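Saturday morning, sun pouring in, and I finally got to the round table! It's been the dumping ground since November (mail, crayons, lids with no jars, jars with no lids) and I was so excited to see the marble pattern again that I did a little dance in my socks. I love this table. I love it even with stuff all over it, but I love it more when there's one thing on it and I get to decide where that thing lives.

First up, the green lid. Such a good green! It's been in the kitchen drawer, then the toy bin, then back again, and I still can't match it to anything.
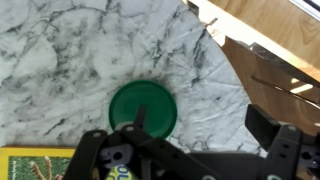
Fleury wrote in the comments last time that lids without a partner should get 20 days in a shoebox and then go, and that she'd cleared out 16 of them that way and never missed one. Okay, I'm trying it! Though I'm rooting for this one.

Then came the little bottles and jars. I'm keeping them all together near the box so I can grab the lot when we eat outside, and the picture books get to stay on the table too, where small hands can reach them.

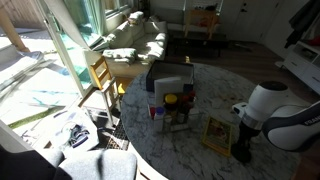

Next weekend is the sofa cushions, which I've been wanting to wash forever, and after that the big drawer. The drawer scares me a bit. If you have a trick for tangled string and birthday candles, please tell me, I'll try anything. I've set aside 4 hours and a very large pot of coffee.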